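3.2 Objects and table layout

The objects of the study come from a toy kitchen set of the kind sold for small children. We bought two sets in July from the distributor Gaseck and kept only the pieces that an adult can name without help. The same table is used in all sessions, and its white top was left without a cloth so that the color of each piece is easy to judge.

The food pieces differ in how much they look like real food. The tomato and the strawberry are simple, closed forms. The banana is more difficult – it has a curved lobe like a flap of peel, and from some sides its outline is not the outline that people expect from the word. In the naming task with 100 adults, reported in Section 4, it received more different answers than any other piece (Figure 2).
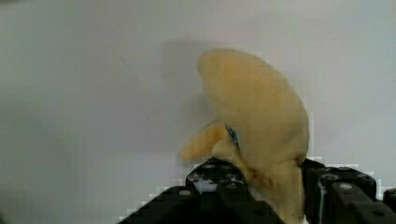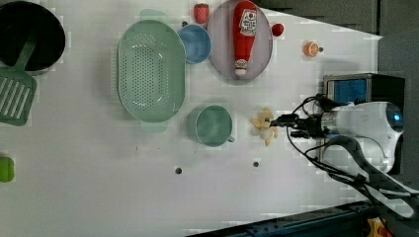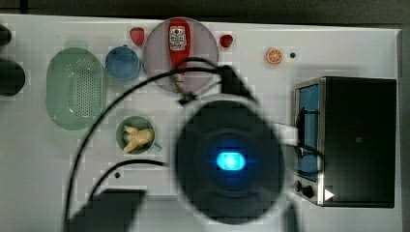 Figure 2. Toy food and dishes used in the study. First: the banana at close distance, with part of a blue sticker visible in the fold. Second: the banana on the table, with the ketchup bottle on a plate. Third: a table layout with the ketchup bottle on a plate, the colander and the orange slice.

The dishes serve as places where food can belong. Following the scheme of Mazurek, we divide them into flat, deep and open-work dishes. The plate is flat, the bowls and the mug are deep, and the colander is the only open-work dish. The ketchup bottle is treated as food and not as a dish, although some participants in the pilot study at Korkus grouped it with the mug.

The layout was not fixed. Pieces could lie beside a dish or in it, and we did not correct small changes of position between trials. For each layout we recorded which piece was nearest to which dish, using the Firadura coding sheet – the distance itself was not measured. Stickers on the pieces were left in place.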